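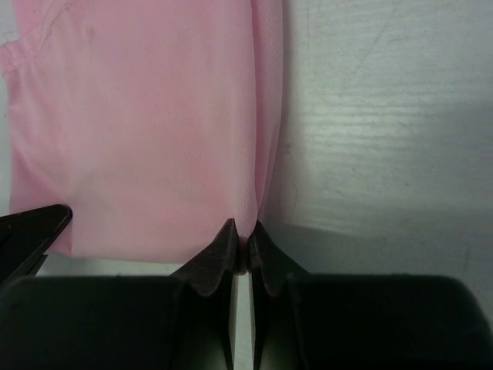

Progress report to the Gustham Fund
Project: Cloth handling with a two-finger gripper, student robotics project
Reporting period: September through 2/26/22
Prepared by: Rónán Moynihan, faculty adviser

1. Status

The project is on schedule for the first two work packages and behind on the third. The student team consists of Lingyun Tang (motion and control), Qiuyue Cheng (vision and labeling) and Zaid Sfeir (hardware and bench). Hanyu Lu joined in the second half of the period to take over the test log. There has been no change to the scope agreed in the award letter.

2. Work package 1: bench and arm

Complete. The table was leveled and fixed to the floor brackets, and the arm base was re-bolted after the first calibration showed drift between sessions. Calibration is now run at the start of every session with the Skikance routine, which the team wrote last term and has since cleaned up enough for a new member to run alone. The pointed fingers remain in use. A flat-ended pair was made and tried, but the students found it harder to get the end of a flat finger under a single layer, and the pair has been put aside.

3. Work package 2: recorded grasps

The target was 600 recorded grasps on flat or folded cloth. The target has been met. Each grasp is stored with the wrist camera view, the finger opening and the commanded height above the table. Of the 600, 289 have been labeled by hand. Labeling is slower than planned. Qiuyue Cheng wrote the labeling guide after two students marked the same folded edges in different ways, and the early labels were redone to match it.

The guide separates three cases: an outer edge of one layer, a folded edge, and a crease inside the cloth with no edge at all. The last two are the main source of disagreement. A folded edge can be straight and have a thin shadow under it, and so can a hem. Where the labeler cannot decide, the record is marked "unsure" and left out of training. The team prefers a smaller set to one that has been guessed at. 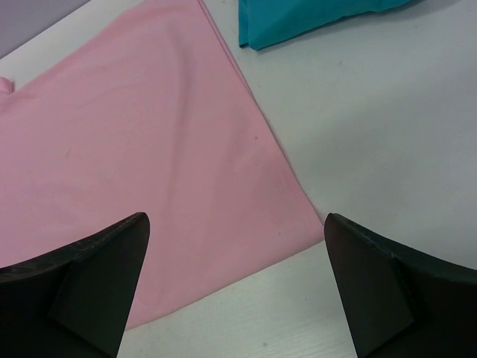
Figure 1. Wrist camera view with the gripper open over the pink cloth. The teal cloth is at upper right.

Light level was identified as a problem during this work package. Pale cloth on a white table gives weak contrast at the boundary, and the table is not evenly lit. The edge finder does better on the teal cloth than on the pink. Lingyun Tang tested a fixed exposure setting, which reduced false edges along creases but lost some true edges on the duller side of the table. A second lamp has been requested from the department. A darker table cover was discussed and turned down for now, as it would make the earlier recordings hard to compare with new ones.

4. Work package 3: folding sequence

Behind schedule. The plan called for a full fold in half, from first grasp to release, by the end of the period. Grasp and lift are in place as separate steps. The drag step, in which the cloth is drawn across the table under low tension, is not yet reliable. Two faults account for most of the stops:

Fingers close on both layers when one was intended.
Cloth slips at the start of the drag when the grasp is close to a corner.

Zaid Sfeir is preparing a set of thin rubber pads for the inner faces of the fingers. Approach height will be tested in small steps before the pads are fitted, so that the two changes are not mixed in the log.

5. Budget

The award for the period was $2000. Main items were the spare finger set, mounting hardware and storage for the recordings. $50 is unspent and is requested as carryover toward the rubber pads. Receipts have been sent separately.

6. Next period

Finish labeling the remaining grasps. Complete the approach height tests. Fit and test the pads. Run the full fold in half on the pink cloth first, then on the teal. Hanyu Lu will send the updated test log to the Fund at the midpoint of the period.

One decision is needed from the Fund: whether the recordings may be shared with the student group at Satance, who have asked for them. The team has no objection.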